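July 3, 2018

The holiday is tomorrow and the building is already half asleep, so I have given myself the afternoon to write down where we are with the money before I forget how I got there. The budget request is due at the end of the week, and every year I promise myself that I will keep better notes along the way, and every year I end up digging through my own email like a raccoon in a trash can. So, with a cup of tea and the door shut, let me try to do it properly for once.

The short version is that Judcombe has agreed to pay for equipment again, and that they want the list in one go this time. Last year they let us buy in bits and pieces, a bracket in the spring and a camera in the fall, and I liked that way of working very much, but their purchasing people did not. I can't blame them. I must have sent them a new form every other week. Now it is one list, one set of quotes, and one signature, and whatever I forget will have to wait until the new round opens in October. You can imagine how well I am sleeping.

What we do is still packaging. I say "still" because I thought we would be finished with it by now and on to something grander, but I have grown very fond of it. Bottles and boxes are easy, or at least other people have made them easy. Soft things are where the trouble is. A refill pouch has no proper shape of its own, it sags and creases wherever it is held, and then you are supposed to take hold of a little cap at the top of it while everything underneath is thinking about going somewhere else. I have been known to lose a fight with one over my own kitchen sink. So it seems fair to me that a machine should need decent tools for it, and decent tools cost money, and that brings me back around to the list.

The first item is grippers, and it is the one I have gone back and forth on the most. We need hand-held ones, the kind a person carries around to show how a job is done, and we need the ones that do the clamping. Hiteo sells a very pretty hand-held unit, finished all over, with a case and a booklet. Wannasri sells what is more or less a box of parts and a drawing. In the spring I was all for Hiteo. I had the demonstration unit on my desk for a whole week and I kept picking it up for no reason, the way you do with a good stapler. But I have since spent two long evenings with the drawings from Wannasri, and I am coming around to the plainer one. Everything on it can be unscrewed. If a finger tip wears down I can make another, and if a bracket cracks I don't have to mail the whole thing away and wait and wait for it to come home. I have done that sort of waiting before and it ages a person. 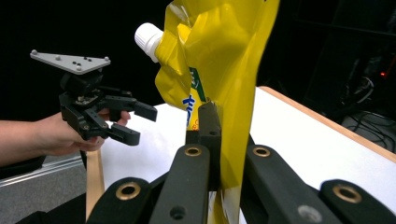

The other point in favor of the box of parts is that I could order four sets for what I had put aside for a smaller number of the finished ones. I was so pleased when I worked that out that I went and told the whole hallway. Then on the walk back I began to think about who would put all four of them together, and the answer was me, probably in August, with the windows open and a fan blowing the washers off the table. I have written down the assembly time as a cost of its own this year. It looks a bit silly on the sheet, a line for my own evenings, but I think it is more truthful than pretending they are free, and if Judcombe would like to cross it out they have a pen.

Then there are the pads. Dear me, the pads. I never budget enough for pads. They are small and cheap and dull, and so they never make it onto a grand list with real equipment on it, and then we run out and I am cutting up a rubber mat from the hardware store with my good scissors. This year they have their own line, right under the grippers, where I can't skip over them. I have put down three different kinds of rubber, one softer than the others, for glossy packaging. I would like to try a ribbed kind too, but the only place I have found it wants a minimum order that would last me until retirement.

The second big item is tracking, by which I mean knowing where the tool in your hand is from one moment to the next. I had a long and very friendly phone call with Vokonden over this on Friday. They were kind to me and did not laugh at my questions, and by the end of it I had somehow agreed to look at a quote for a system that would suit an airplane hangar. It came through this morning. I read it standing up, then I sat down, then I read it again. It is a lovely system, I am sure. It is also about 2 times everything else on the list put together, and we have a table. I wrote back and asked whether they might have something for a person with a table. I tried to put it more politely than that, and I hope it came across that way.

What I'd like is to keep the arrangement we know and buy spares for it. Spare markers above all. They are little round things and they roll, and a little round thing that rolls is gone forever in a room with this many cables on the floor. I have put down a bag of them and two spare plates to mount them on. If Vokonden comes back with something sensible I can always swap it in before Friday, but I don't want the whole plan leaning on a reply that may be sitting behind somebody's long weekend.

Furniture! I nearly forgot the furniture, and I remembered it only this noon while I was eating a peach over the wastebasket. I have wanted a second table since winter. The one we have is a good table and I have no complaint against it, but everything has to be cleared away before the next thing can be set up, and I calculate (on the back of an envelope, so make of it what you like) that I spend more of my mornings putting things away and taking them out again than I do on the work. With a second one we could leave the pouches out on one side and have the boxes on the other. I have asked for a white top again, as I find my small screws on white and I do not find them on anything else.

And a cart for the cables, or bins, or hooks, or anything at all. I have put "cable management" on the sheet, which sounds very grand and professional, and what I mean by it is that I would like to walk from the door to the chair without lifting my knees.

Last comes the supply of actual pouches. This one makes the purchasing people nervous, because it looks for all the world as though I am doing my grocery shopping on the grant. I explained it at length last time and I have explained it at even greater length this time. You can't test on one pouch forever. It goes soft at the folds, it learns to crease where it creased before, and the cap gets looser with every turn. You need fresh ones, and different ones, tall and squat, full and half empty, with the spout in the corner and the spout in the middle. I have estimated a year's worth and rounded up, and I have promised in writing that none of it will go home in my bag. (The dish soap in the break room I consider a gray area.)

When I add it all up it comes in a little over what I was told to expect. If I take out the second table it comes in a little under. I have been looking at those two totals all afternoon and I do not like either of them. The sensible thing would be to drop one of the four gripper sets and keep the table – we have only so many pairs of hands anyway, and one of the sets was always going to sit in a drawer as a spare. But I have seen how quickly a spare stops being one. I could also trim the pouches, though I have just written a page and a half defending every last one of them, and it would look odd.

I think I'll leave it overnight, and tomorrow too, seeing that it is a holiday and there is a potato salad to be made. On Thursday I'll call Wannasri and ask, as sweetly as I can, whether the price changes at three sets or whether shipping is the same either way. I should also ask what screws they use, so I can order extras in the same breath. And I must remember to check whether the quote from Hiteo has expired. If it has, I suppose that settles it, and I will send back the booklet, which I seem to have kept.

The tea is cold and somebody is already setting off firecrackers in the parking lot. Home.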